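Zivent Help Desk > Label printing > Closed tickets

Square codes coming out gray and fuzzy at the edges

Last updated: April
14 comments | Share (2)

Opened by Iveta Brabec

Hello everyone, and thank you in advance, because I know how busy you get in the spring. We run the stockroom at Vlček and print our own shelf labels from Nament. Until last month the black came out lovely and solid. Now the thick parts are a washed-out gray, and the little white squares are filling in on one side. I did a sheet of 124 labels this morning and the hand scanner refused 89 of them. I've cleaned the print head twice, swapped the roll, and turned everything off and on again (my nephew would be proud). The text prints fine, so I'm puzzled.
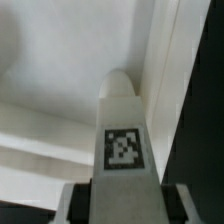 Black-and-white square marker on a flat white face.

Reply from Kamil Rusnák, support

Hi Iveta, what a nice clear write-up, thank you! Good text with bad squares makes me suspect the page scaling. Could you open Print Setup and tell me what it says next to "Fit to label"? Also, which darkness setting are you on? Nament went back to the default for some people after the last update, and I'm sorry if you were one of them.

Reply from Iveta Brabec

Fit to label is ticked, and I would never have ticked it. Darkness says 2. I'm fairly sure it used to be higher, but the sticky note I wrote it on has gone the way of all sticky notes.

Reply from Kamil Rusnák, support

There's our pair of troublemakers, I think. Please untick Fit to label, set the size to 100 percent, and bring the darkness up one step at a time, printing a single label after each step. Stop when the black is solid and the white squares still have crisp corners. Leave a thin white margin all the way round too, as scanners get fussy without one. 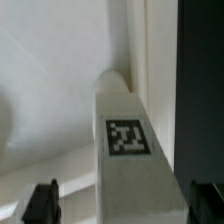

Square paper label with a thin white margin around the marker.

Reply from Iveta Brabec

Four steps up did it! I reprinted the whole sheet after lunch and every one scanned, even the ones by the cold room door. Venla Pesonen on our evening shift sends her thanks as well. I've written the setting inside the printer lid in marker pen.

Status: Solved

We use cookies to keep you signed in. Accept | Settings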